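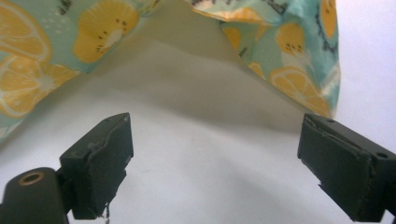

Figure 3. Printed fabric with yellow fruit motifs on a pale blue-green ground.

4.2 Retention of small printed textiles in the home

The second part of the survey asked households how long they keep small printed textile goods and what leads them to give these up. Of the 1198 households contacted in the Troster and Valente districts, 71 percent returned a complete form. Forms returned after 31st January were left out of the analysis.

Respondents were asked to sort their items by type of print (floral, fruit, geometric, lettered, plain) and to state the year in which each item was obtained. Where the year was not known, the item was placed in a separate group and does not enter the averages in Table 2. Fruit prints of the general kind shown in Figure 3 were treated as one group, whatever the color of the ground.

Wear was the reason most often given for discarding an item, followed by staining and by a broken closure. Fading of the print was named by few respondents, even among those who washed their items every week. This differs from the earlier Cestetti study, in which fading came first — a result that may reflect the older dyes in use when that sample was drawn. We did not test dyes and cannot settle the point.

Items received as gifts were kept longer than items bought by the respondent, and this held for all print types except lettered goods. In the written comments, 49 respondents said that they had kept an item they no longer used. Several described moving such items to a drawer or closet, where they stayed until the household changed address. Our form had no box for this practice, and the coders entered it as "kept, not in use."

Follow-up interviews were held in April with a smaller group in the Bukham district. They were carried out by Ignacio Moya, using the question guide in Appendix B. Those interviewed tended to recall the pattern of an item more readily than its maker or its price. Many could name the shop or the relative it came from. Answers about washing were less certain, and we report them separately in Section 4.3.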